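Chapter 3
Showing, Not Programming: Demonstration by Hand and by Remote

March 6, 2018 draft for the Silcombe course. Marisol Cusi and Wilson Arboleda

What you'll need from earlier: joint limits, frames of reference, the bit on latency. If latency is still fuzzy go back and reread it. It comes up constantly from here on.

3.1 Two ways in

Suppose you want a two-armed robot to move parts between a bin and a work surface. You could write every waypoint yourself. Plenty of shops still do, and for a weld path that never changes it's fine. Parts that land in a different spot each time — less fine.

So you show it. Two families of method. Kinesthetic teaching: grab the arm, put it in a compliant mode, push it through the motion. Remote control: stand off to one side with a controller, gloves, or a matched pair of leader arms, and the robot copies you. Both give you a recording of joint positions over time, plus whatever the cameras caught.

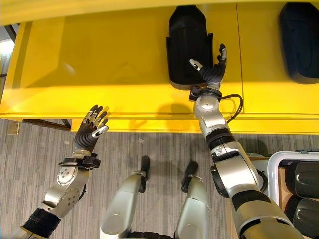
Kinesthetic teaching is the cheaper way to start and the first one most students try. No extra hardware, and you feel the load through your own hands. Trouble is you're standing in the workspace, and your sleeve ends up in half the images. It also gets awkward past one arm. With two hands to place, the right with its fingers up along the side of a black holder, the left open and waiting in front of the yellow cabinet, one person guiding by hand has to manage two wrists and all those fingers at once. Try it. You'll run out of hands well before you run out of joints.

Remote control fixes the sleeve problem and brings its own. You lose touch, mostly. Depth gets hard to judge. Operators slow down near contact, then the recording is full of little hesitations, and a learned policy will happily copy those too.

3.2 What counts as a demonstration

Set a start and an end before anyone touches a control. Vague endpoints are the most common fault in student data. Jhonatan Marulanda's group at Restrepo recorded 2291 demonstrations one July and had to relabel teh lot, as operators had each picked their own idea of "done". Write it on a card. Tape it up.

Also decide what the idle hand does. Park it, or let it hover? Either can work. Mixing the two in one set makes a mess.
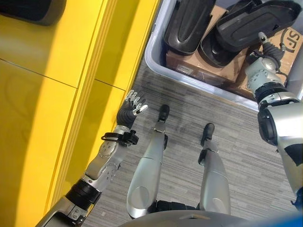
Figure 3.2 Right hand in the bin, left hand beside the cabinet's edge strip. Note where the idle hand sits relative to the work.

Viewpoint matters here as well. A head view looking down takes in both arms, the legs and the floor, and the arms block bits of it. Check what your operator can see at the moment of contact. If the answer is a forearm, add a wrist view or change the approach angle.

3.3 Variation on purpose

Fourteen clean runs from one start pose teach one start pose. Shift things. Swap which side the bin is on, change the spacing between parts, let a second operator have a go. Sarmīte Dzene's rule at Jurnitside: nobody records more than 14 in a row without a break and a reshuffle. Tired operators cut corners, and the corners all look alike.

Keep failed attempts, but in there own folder and labelled. You'll want them in Chapter 4.
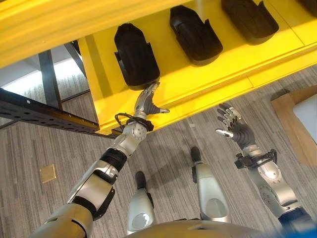
Figure 3.3 Black trays in a diagonal row on the yellow surface. Left hand at the front edge, right hand open over the carpet.

A row like the one in Figure 3.3 raises an ordering question. Nearest first, or farthest first? Farthest means reaching over the near ones, so more risk of a knock. Nearest is easier to reach but the next target sits farther off each time and the arm stretches out. Pick one order per data set, note it in the log. Random order is allowed, provided you label the target.

Key terms for this section: compliant mode, leader arm, idle-hand policy, endpoint card.

Before going on to 3.4, read Trinidad Farías's lab notes on the Inus controller, page 69 of the reader — mainly the part on scaling hand motion. You'll set your own scaling values in the lab.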